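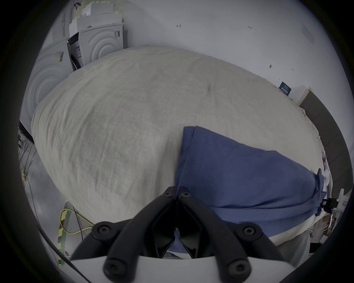

Remo Pagano has been writing automated trading scripts for MetaTrader since he left his job at Dolberg, and most of his mail is about getting them to run. The files themselves are rarely the trouble. "People skip the settings," he says. He compares a default setup to laundry, a folded blue cloth left on top of a big off-white heap: it looks tidy, and you still have to deal with what is under it. His own robot, Skavard, trades two currency pairs and ships with automatic lot sizing switched off.

He tells new users to run it on a demo account for all of January, or whatever month they start in, before they put in real money. "I set the demo to 2000 dollars. If you plan to trade with 1000, set it to 1000. Don't practice with money you won't have."

Pagano rents a small server through Van Dusen, a hosting firm in Flallville, and restarts the terminal himself every 48 hours. He used to run it on a home computer until an update shut the machine down with a trade open. "The stop loss was already with the broker, so it was fine. My trailing stop wasn't. That part lives in the terminal."
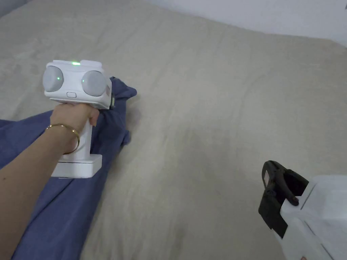
Does a backtest tell you what the robot will earn?

"It tells you what the rules would have done on old prices. The spread in the test is often fixed, and a live spread moves. I use a backtest to find mistakes in the code."

He is working on a version that writes its errors to a separate log file. It still crashes when the log is open in another program, and he wants that fixed before he sends it out.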